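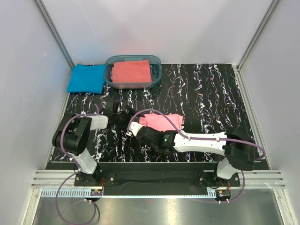 Routing the cables on a two-arm cell

Once both arms bolt down and move, do the wiring properly before you teach them anything. I rushed this on my first build in the Geststead workshop and snagged a wrist connector on day one!

1. Power off and pose each arm by hand at full reach, elbow straight.

2. Start at the wrist. Lay the cable along the forearm link and put a zip tie on every 4 cm or so of straight run. Snug is plenty (you should still be able to twist the cable under the tie).

3. Go around the outside of the elbow and leave slack there. Fold the joint all the way both ways and watch for pinching.

4. Come down the lower link and finish with a big, lazy loop by the base. I love this part, the arm suddenly looks like a real machine.

5. Trim the tie tails flush. Cloth catches on them like you wouldn't believe.

6. Power up at low speed and run 20 slow folds of a washcloth. Arvo Lappalainen does his with the cell door open and one hand on the stop button, and I've copied him ever since.

Next up: setting the gripper force for thin fabric.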